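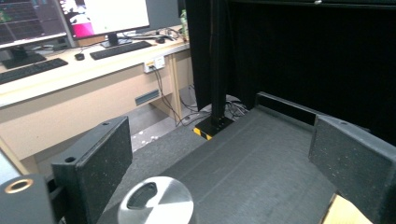

Skernwood halts gripper trials after finger pads come loose

Skernwood has stopped trials of its two-finger hand gripper after a pad worked free during a run at the company's Ditberg test site. Nobody was hurt, the company said in a notice to its trial partners in October 2024.

The pad came off while an operator was lifting a 400-gram part. The part fell, and the gripper kept closing until the finger's bare mount met the other pad. Software that should have stopped the motor did not register the lost grip — it read the contact between mount and pad as a part still being held.

A check of the run logs found 2 earlier cases in June in which a pad had shifted without coming off. Both were entered as operator error and closed without further work.

Skernwood traced the fault to the adhesive used on pads supplied by Judell. Grippers with serial numbers below 551 have the older adhesive and should be taken out of use. Later units have pads held by a screw as well and are not affected, though the company wants their stop settings checked before they run again.

Aliyu, which uses the gripper to record handling tasks, said it had set its older units aside and would repeat part of its work once replacements arrive. Judell did not respond to a request for comment.

Replacement pads will be sent free of charge. A software update for the stop fault is being tested, and Skernwood has not given a release date.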